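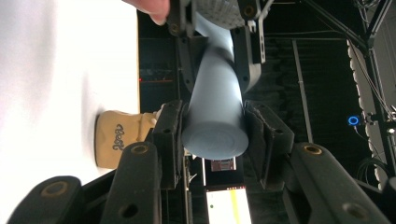
Chapter 6
Planning the Purchase of Gripping Equipment

Learning goals

After this chapter you should be able to prepare a purchase plan for grippers and their spare parts, separate the first cost from the running cost, and compare two offers which are not written in the same way.

6.1 The price on the quotation

Many buyers begin with the arm and leave the gripper for the last week of the budget. It is an understandable mistake, as the arm is the biggest line. But the gripper is the part which touches the product, and its pads, bushings and screws are the parts which will be ordered again and again.

Consider the packaging workshop Baltanska, which handles plastic cylinders and paper bags on the same bench. The workshop received two offers in October. Masri asked $3,343 for a gripper with foam-covered pads, delivery included. Eltix asked $3,493 for a similar one, and added 17 pairs of replacement pads. The centre manager first chose the lower price. Masri sells the pads separately, and the workshop expected to use all 17 pairs in the first year – so the difference of $150 was soon smaller than the cost of the pads.

A smooth cylinder and a soft bag do not ask the same from a pad. The cylinder needs friction along a curved side, and the bag needs low pressure. Before you request any offer, write down each object with its size, weight and surface. In this book we use the Zusitz sheet for this purpose, printed in Appendix B.

6.2 What belongs in the budget

First cost includes the gripper, the mounting plate, the cables, the freight and the hours for installation. Running cost includes pads, fasteners and the labour to change them. Training is often forgotten. We recommend to place it under first cost, and to repeat a smaller amount each year for new staff.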